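Stivell wayfinding signs – which typeface?

gridline_21
Does anyone know what Pirnik used on the Stivell signs? The lowercase g looks redrawn.

afiifi
Giannakopoulos, medium weight. Stock g.

gridline_21
I don't think it's stock. The ear is flat.

Adjoa Gyamfi
Fiifi is right about the family, but the g was changed in December – 38 glyphs were.

Streets and paving:
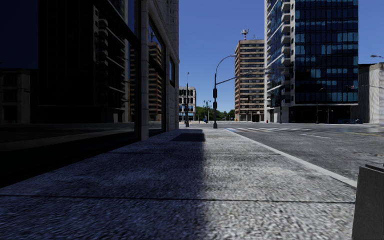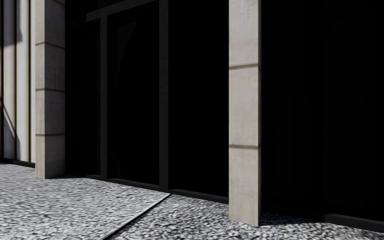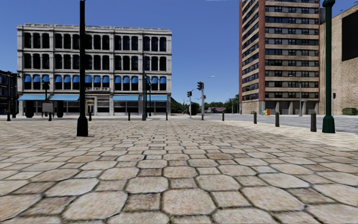
The numerals were left alone, and I still find the 4 too narrow.

afiifi
Disagree on the 4.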